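Tresum: a little collection of toaster oven recipes
Last updated Jul 15, 2018 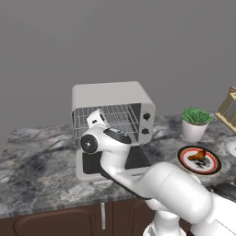
Welcome, and thank you for stopping by! Tresum is a set of 738 recipes written for small ovens, the kind that live on a counter and get used far more often than the big one. It started as a folder of notes I kept for myself, and it grew (as these things do) until friends were asking for copies and I had to tidy it up.

What is in the files

Each recipe is one plain text file, with the title on the first line, then the servings, the rack position, the temperature in Fahrenheit, the ingredients and the steps. Of the whole lot, 128 are baked sweets, and those have had the most testing -- my family did not complain. The rest are suppers, vegetables, toasts and a good many things to do with leftover rice.

The folders are named after the notebooks they came from, so you will find Festidholm (mostly breads and buns), Tindis (suppers) and Zoubi (everything I couldn't place). I know that isn't the most sensible system, but I can find things in it, and the index file lists every recipe by main ingredient too.

A word on times

Small ovens vary a great deal, and mine runs hot. Please start checking 7 minutes before the time given, especially with cookies, and turn the pan halfway through if your oven browns more on one side. Roughly 30 of the recipes still have no rack position. I have been filling those in since April, slowly.

Using and sharing

Copy whatever you like, print it, change it, scribble on it. If you pass the whole collection along, please keep this file with it. Corrections are very welcome, and so are recipes for eggplant, which I have never quite gotten right.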